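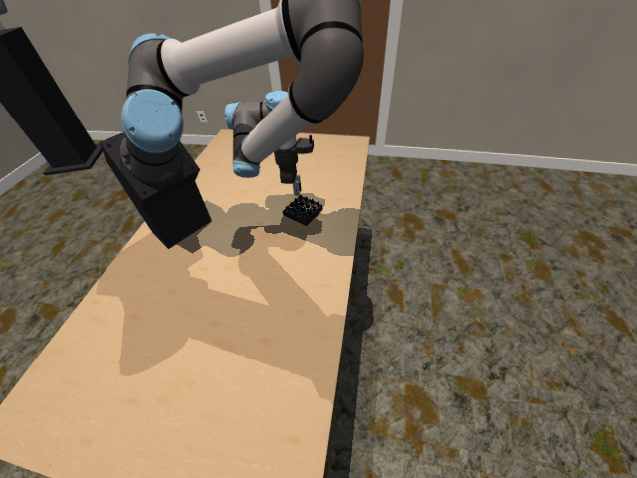
Undcombe Community Orchard: progress report to the Vorbridge Fund
21st September

Dear Selma,

What a summer it has been! When we wrote in March the top field was still mostly brambles and hope, and I'm delighted to say the planting is finished, all 200 trees of it (the last row went in with the rain coming sideways). We have lost 12, mostly plums on the wet corner by the brook, and Hrvoje Vasić wants to try quince there instead. I think he's right.

The grafting days were far busier than we'd planned for. Žofie Polák ran them all and had people queuing at the gate for a turn with the knife. A good many took their own tree home, and we still get messages with pictures of the first leaves.

Spending to date is £1,218 on stakes, guards and mulch, a little under budget as the Clesine yard let us have the woodchip free. We'd like to put the difference towards a second water butt if you're happy with that. The hose from the lane only just reaches the pears, and carrying cans up that slope in July was hard going.

Less good: the path. Arben Begović has had two quotes for the surface and both came in well above what we'd set aside. We've asked Ashour for a third and will send it on as soon as it arrives. Until then pushchairs and wheelchairs can get as far as the first bench but no further, and we do want that put right before spring.

Next up is the first pressing, using windfalls from the old trees along the wall. We're hoping for 100 bottles. Do come if you can, and bring wellies!

With warm thanks,
Aurelio Palacios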